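In Defense of the Sorted Tray

An opinion from the shop floor education desk at Westerberg

Most workshops can produce, on request, a written procedure for the care of their measuring instruments. Far fewer can produce one for the care of their small parts. Nuts, blocks, spacers and threaded fittings are bought in quantity, emptied into whatever container is nearest, and left to be found again by touch. The cost of this practice is seldom recorded, and for that reason it is seldom discussed. It is the view of this author that it should be discussed, and that the humble compartment tray deserves a place in workshop policy alongside the torque wrench and the caliper.

The argument against sorting is familiar and should be stated fairly. Small hardware is cheap. The time of a trained assembler is expensive. If a handful of mixed nuts can be swept into a coffee can in a moment, and if sorting that same handful takes several minutes, then the sweep would appear to be the economical choice. Kheri Masanja, who supervised the assembly benches at our Skerka site until this February, held this position for many years and defended it with considerable skill at planning meetings. His objection was that trays create work at the end of every shift and that the work has no customer.

The difficulty with this reasoning is that the sorting is not avoided. It is moved to a later hour and handed to a different person. Someone will reach into the can for one nut of a certain thread, and will turn over the entire contents to find it. That person will then do the same the next morning. When the Skerka benches kept a simple tally over a single month, staff recorded 253 occasions on which an assembler stopped work to search for a part known to be somewhere on the bench. The tally sheet did not ask how long each search lasted, and I regret that it did not. The number alone was sufficient to reopen the question.

A second point concerns error. Parts that closely resemble one another will be confused when they are stored together, and the confusion will often pass unnoticed until final inspection. A nut with a slightly coarser thread will start onto a fitting and then bind. An assembler in a hurry may force it. The damaged fitting is then returned to the same can, where it waits for the next person. A grid of cells does not make such mistakes impossible, but it does slow the hand at the moment when slowing is useful, and it gives the rejected part somewhere else to go.

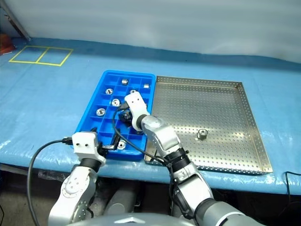 It follows that the arrangement of the bench matters as much as the tray itself. A good compartment tray set down in the middle of general clutter will be treated as one more piece of clutter. Sharon Kinyua, who prepared the bench guidance now in use at the Cavovum training rooms, insists on three provisions. The work surface is to be covered and of one plain color. Incoming parts and finished parts are to have separate places. Any area reserved for a later step is to be marked in tape, so that it is not gradually taken over by tools and paperwork. I have heard these provisions described as fussy. I have also watched new trainees adopt them within a morning and complain when they were missing elsewhere.

The plain surface is the provision most often resisted, and it merits a few words. Bare benches acquire stains, scratches and old pencil marks, and a small bright part can disappear among them. Plastic sheeting is inexpensive and can be wiped or replaced. It does wrinkle, and a round part will sometimes come to rest in a fold, which critics are quick to mention. The same part on a bare bench is as likely to roll to the floor. Between the two inconveniences, the choice does not seem to me a close one.

There is also the matter of the perforated metal tray, which has long been standard equipment in washing and degreasing and is now used more widely as an intermediate stop for loose hardware. Its advantages are plain. It drains, it tolerates solvents, and its raised sides keep parts from wandering. Its weakness is that it has no divisions, and a busy shop will fill it. Once filled, it is simply the coffee can in a more expensive material. Our guidance therefore treats it as a place of passage. Parts may rest there during a task, and should be gone from it when the task is finished.

Some readers will object that a policy of this kind asks too much of people who are already tired at the end of a shift. The objection is serious. At Wenero, where the practice was introduced all at once and by memorandum, it failed, and the trays were in use as ashtrays and pencil holders before the season was out. The failure was one of management. No time had been set aside for the work, and the cells had not been labeled, so each shift sorted according to its own system and undid the system of the shift before.

A more modest approach has served better. The last 4 minutes of the shift are scheduled and paid as sorting time. Cells are labeled by thread and size. One cell in every tray is left for parts that cannot be identified, and the contents of that cell are reviewed every 90 days by the bench lead, who may keep them or scrap them but may not put them back. Mr. Masanja, to his credit, helped to write this last rule, although he maintains that the review should be held more often.

I would ask those responsible for workshop budgets to consider the question in these terms. The trays are not expensive. The sheeting and tape are less so. What the practice requires is a small and regular portion of paid time – and a willingness to defend that portion when orders are running behind, as they generally are. Shops that cannot promise this should keep their coffee cans for the present and begin with the tally sheet, preferably one that records the length of each search.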